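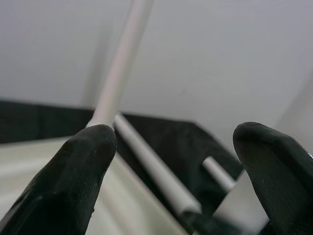 How a round rod shows its shape

Reading time: 4 minutes
Print this page | E-mail this page

A rod is a long, thin object with the same shape all the way along. When its ends are circles, mathematicians call it a cylinder. Pencils, rolling pins and broom handles can all be close to this shape. A tube is also round on the outside, but it has a hollow space running through the middle. It is often impossible to tell a rod from a tube until one of the ends can be seen.

The learning department of the Vususden Museum keeps 610 rods and tubes for use by schools. The longest measures 700 millimetres. Pupils are invited to compare them and to find out how light helps us to recognise a round surface.

Light and dark stripes

Light travels in straight lines. When it meets a flat card, it reaches every part of the card at nearly the same angle, and the card looks much the same all over. A rod has a curved side. The part that faces the lamp looks brighter, and the part that turns away looks darker. On a smooth rod the bright part often forms a stripe running from one end towards the other. Our eyes read these changes from light to dark as a curve.

Pale rods are useful for this work. On a white or pink surface the darker side is soft, and pupils must look with care to find where it begins.

The shadow beside the rod

A rod also blocks some of the light. On the table next to it there is a band where less light arrives, and this band is the shadow. If the rod lies flat, its shadow lies along its side. If one end is lifted, the shadow moves away from that end. A large lamp gives a shadow with blurred edges, and a small, bright lamp gives a sharper one.

Try it in class

Place a sheet of white paper on a table. Lay a pencil on it and switch on a desk lamp at one side. Draw a line around the shadow. Now move the lamp higher and draw the new shadow in another colour. Which one is wider?

Text: Kimie Imai. Drawings for the class sheet: Eulalia Yáñez. The sheet has 18 questions and may be copied for school use.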